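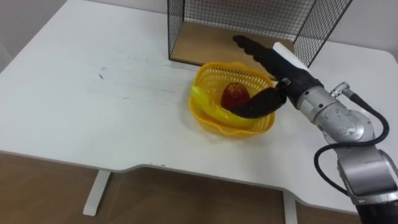 2022年11月2日 記:Tuncay Uysal
読了時間 9分

昨日の続き。把持プランナの衝突チェックをやっと全部Magsi側に移した。旧コードは名残のラッパーだけ残してある。Samiraのブランチがまだ参照しているので、消すのはマージ後。

先に結果を書いておくと、かなりいい!カゴの中の果物に対する計画が、初回の探索で解けるようになった。先週まで同じ配置で何度もタイムアウトしていたのが嘘みたいで、端末の前で声が出た。

■ 何が詰まっていたのか

カゴの衝突モデルを凸包で入れていた。つまりプランナから見るとカゴは中身の詰まった塊で、指を中に入れる姿勢はどれも衝突扱いになる。リンゴの上のほうは縁より少し高いので、そこだけつまむ解がたまに見つかり、そのせいで「たまに動くから実装は合っている」と思い込んでいた。三日くらい無駄にしたと思う。

今回は縁と側面と底を別々のプリミティブに分けた。縁は波形なので、まじめにメッシュを使うか迷ったが、波の一番高いところに合わせたリングで近似。側面の格子の穴は無視して薄い壁にした。穴を通すような把持は最初から考えていないので、これで困らない。

モデルの差し替えは設定ファイルの collision_model を hull から shell に変えるだけ。shell のときは壁の厚みを wall_margin で渡す。単位はメートル。ミリで書いて巨大なカゴを作ったのは私です(可視化したら机ごと飲み込まれていて、Samiraにしばらく笑われた)。

■ 指先の姿勢サンプリング

グリッパの開きが広いままカゴに近づくと、片方の指はカゴの内側、もう片方は上に逃げた格好になる。旧サンプラは両指の対称面をカゴの中心軸に揃えようとしていたので、こういう斜めの入り方を候補に出してこなかった。

Samiraの案で、接近ベクトルを円錐の中から引くように変更。円錐の軸は対象物の重心から縁の一番近い点へ向けて引いた線を、上向きに起こしたもの。半角は26度にした。これより広げると手首がカゴの縁をかすめる解が増え、狭めると黒いケージ寄りの配置で候補がなくなる。数字に理屈はないので、配置を増やしたら見直すこと。

候補は一回の計画で100個。上から順に逆運動学を解いて、解けたものだけ衝突チェックに回す。前は衝突チェックを先にやっていた。順番を入れ替えただけでこんなに軽くなるなら最初からそうすればよかった。

■ ケージの扱い

奥に置いてある金網のケージは、点群で見るとひどい。細い線なので深度がまだらに抜けて、そこにあるはずの壁がフレームごとに出たり消えたりする。オクトマップに任せると、消えた瞬間に「通れる」と判断して、肘をそちらへ振る経路が出る。シミュレーション上の話だが、実機でやったらと思うと嫌な汗が出た。

対策は単純で、ケージは知覚に頼らず、静的な箱として計画シーンに登録した。手前の開口だけ抜いてある。床の木の板も箱の一部として入れた。板の厚みぶん机より高いので、ここを省くと、指を後ろに倒したときの距離計算が甘くなる。

登録した箱の内側に入った点群はオクトマップから除外する。除外しないと、同じ壁が二重に存在して余白が勝手に太る。このフィルタはSultikの前処理ノードに入れた。名前は static_mask。もっといい名前があれば誰か変えてください。

■ 知覚側

リンゴとバナナの分割。バナナがカゴの縁に沿って寝ていると、色が近すぎて境界が溶ける。黄色いカゴに黄色い果物、という組み合わせは学習データにほとんど入れていなかった。当然といえば当然で、マスクがカゴの縁までべったり広がる。

Samiraが深度の勾配を追加チャネルとして入れた版を試してくれた。縁のところで法線が急に変わるので、そこを手がかりに切れる。まだ荒いが、リンゴ側のマスクは実用になると思う。赤いほうは最初から楽だった。表面のつやで深度が少し抜けるので、そこは穴埋めを弱めにかけた。強くかけると指とリンゴがつながる。これは把持直前のフレームで特に起きやすい。

指の自己マスクも直した。関節角から描画したシルエットを引いているのだが、下側の指はモデルより実物が太く、輪郭がはみ出して残っていた。膨張を少し大きくして解決。URDFのほうを直すのが筋なのは分かっている。やることリスト行き。

■ ケーブル

手首から外に回したケーブルの張り出しが、今も衝突モデルに入っていない。外側に大きく弧を描くので、手首の回転によってはケージの壁に触れそうな位置まで来る。

案1:カプセルを数個つないで手首リンクに固定する。簡単だが、ケーブルは姿勢で形が変わるので、安全側に太らせることになる。
案2:手首関節の可動域をソフト側で狭める。もっと簡単だが、せっかく増やした斜めの候補がごっそり減る。

Samiraは案1派、私も案1。カプセルの寸法は明日測る。測るまでは手首の回転速度を上限の60パーセントに抑えたまま動かすこと。launchの引数で渡している(wrist_vel_scale)。デフォルト値は変えていないので、付け忘れると全速になる。これも危ないからデフォルトを下げるべき。あとで直す。

■ 制御のメモ

接近の最後の区間は、関節空間の補間をやめて手先の直線補間に切り替えた。指をカゴに入れてから補間で膨らむと、縁に横から当たる方向へ動いてしまう。切り替え点は縁の高さを基準にしていて、対象物の位置には依存しない。つなぎ目で速度が一度ゼロになるのが見た目にぎこちないけれど、今はそのほうがログを読みやすいので放置。

つなぎ目で止まる時間を使って、もう一度だけ深度を取り直すのも試したい。カゴの位置が少しずれていても、そこで補正できるはず。Natportのログ形式に再計画のイベントを足す必要がある。フィールドは replan_reason でどうだろう。文字列にすると後で集計がつらいので、列挙型で。

■ つまずいたところ(自分用)

・shell モデルに変えたのに動作が変わらないときは、シーンのキャッシュが古い。Magsiを再起動するか、scene_reset を呼ぶ。
・static_mask の座標系は机基準。カメラ基準で渡すと何も除外されず、エラーも出ない。警告を出すようにしたい。
・可視化でカゴが半透明にならないのは描画順の問題で、衝突チェックには関係ない。これで一時間溶かした。

■ 次

・ケーブルのカプセルを測って入れる
・wrist_vel_scale のデフォルトを下げる
・URDFの指の太さ
・バナナのマスク。カゴを別の色に替えれば楽になるけれど、この配色で解けたほうが絶対に面白いので、もう少し粘る
・Kuswoodの計算機に評価ジョブを移す。3月に作った評価スクリプトがそのまま動くか確認。たぶんパスの直書きが残っている

Samiraへ:円錐サンプラのテスト、縁の法線が真上を向いたときのケースを足しておいた。ゼロ割りで落ちたので修正も同じコミットに入れてある。レビューよろしく。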